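Chapter 9
Care of the Feet in Later Life

Abdelghani Belkadi

9.1 Scope of the chapter

Foot problems are common in older adults and are under-reported at routine visits. Pain, thickened nails and poorly fitting shoes all alter the way a person walks, and each may contribute to a fall. 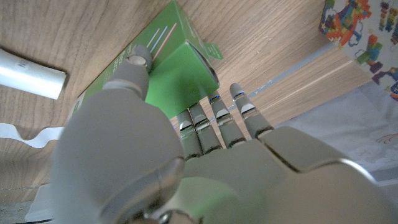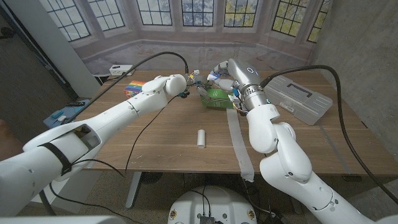
Fig. 9.1 Green box on a wooden table (first); two white arms over a wooden table (second).

The chapter covers inspection, washing and drying, nail care and the choice of footwear. Wound dressing is dealt with in Chapter 10.

9.2 Changes in the skin and nails

With age the skin of the foot becomes thinner and produces less oil. The heel is the usual site of cracking. The fatty pad under the ball of the foot also thins, so that pressure once spread across the sole falls on a smaller area – hard skin forms there in response. Nails grow more slowly and may thicken, and many people can no longer reach them safely with clippers.

Reduced feeling in the foot is a separate matter. A person with poor sensation may walk on a blister for days without noticing it. Any such loss should be recorded and referred.

9.3 The case used in this chapter

The exercises refer to Mrs Eskildsen, aged 84, who lives alone in Zesdale. She wears backless slippers indoors and has fallen twice in the past year, both times on the way to the kitchen. Her shoes are size 38, bought before her feet began to swell in the evening. Readers should note the time of day at which each of her measurements was taken, as the afternoon figures differ from those recorded before breakfast.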